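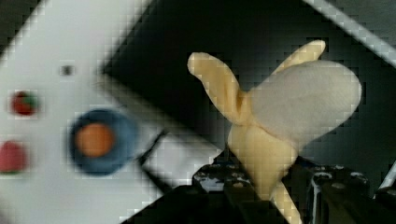 OK, a thread on bench rules for robot arms, which I love way more than a person should! We rewrote ours at Stamumard this fall and the whole thing fits on one sheet. 1/

Rule one: agree on your objects before you touch the code. Toy fruit, a mug, a ketchup bottle, all on a written list. The Engate bench and the Pramton bench use the same list, so we can finally compare notes (so good). 2/
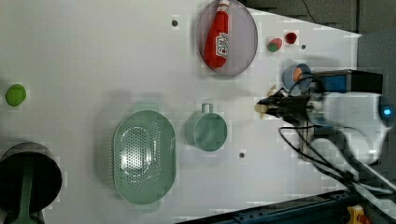 Who gets to change the speed limit on an arm?
Only the person signed in for that shift, and they write it in the log before the next run. 3/

Rule two: every run gets a number, even the ugly ones. Run 516 was a mess and we kept it. Run 519 taught us why 516 was a mess! 4/

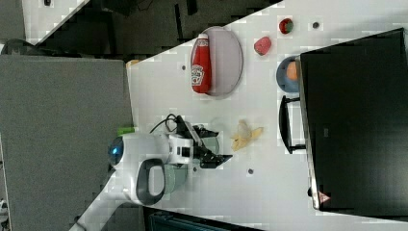

Photo: Gervasio Figueroa / Cisternas

Rule three, my favorite: cables get their own check. Trace them by hand from wrist to base with the power off, then initial the sheet. Takes a minute, and I've started to look forward to it. 5/

Next up is a rule for handing over mid-shift. Draft goes out in November, send me yours if you have one you like! 6/6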